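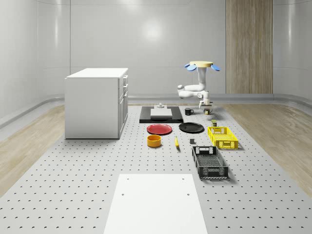

Page 60

Chapter 5
Planning and Paying for a Robot Cell

Most first-time buyers start with the arm. They compare reach, payload and price, pick one, and then find that the order form was the short part of the job. This chapter works the other way. It begins with the task, moves to the space the task needs, and only then comes to the arm and its gripper.

The running case is the Wolde plant, a small packing business that wanted one arm to sort mixed items into crates. Before asking for any prices, the plant built its cell in simulation. A simulated cell costs staff time and a software license, and it lets a buyer move a crate or change a mounting point without drilling a hole.

The layout in the case uses an arm hung from overhead, with the items spread out beneath it. Hanging the arm leaves the work surface clear, but the support above it has to be priced too. Wolde's first budget left that line out.

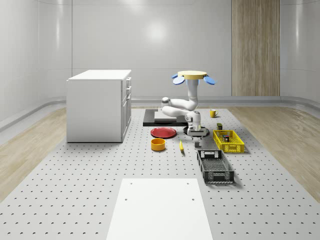 When should the gripper be chosen? After the list of items is settled and before the arm is ordered, so that the weight of the gripper can be taken off the payload.

A mixed list is harder to plan for than a uniform one. A banana, a mug, a plate and a small block differ in shape, and a two-finger gripper has to approach each one differently. Write down every item the cell must handle in its first year, including the awkward ones. Leave a second list for items that can wait.

Wolde asked two suppliers, Narneo and Uvden, to quote against the same list. Narneo priced the gripper at $1,540 with spare fingers included. Uvden came in at $1,027 – without spares, and without the mounting adapter. Quotes can only be compared once both cover the same parts.
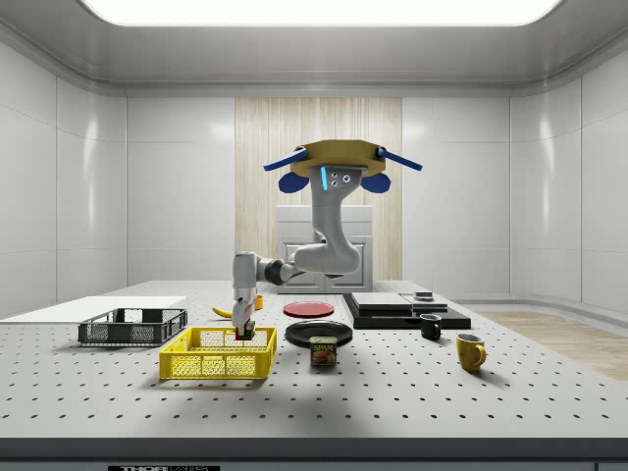
What belongs in the budget besides the hardware? Installation, guarding, training, spare parts, software renewals and the hours your own staff will spend on setup.

Placing an item in a basket looks simple on paper. The planner still has to allow for the height of the basket wall, the clearance around the fingers, and the path the elbow takes on the way over. Each of these can change the size of arm required.
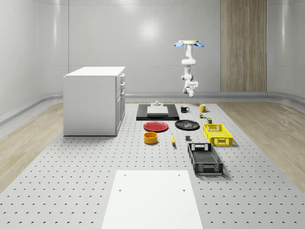

Rirar objected to this order of work, arguing that a buyer who waits for a finished layout may miss a delivery slot, and that the arm should be reserved early with a refundable deposit. The objection is fair where lead times are long. Section 5.1 sets out how to write such a deposit into the purchase agreement.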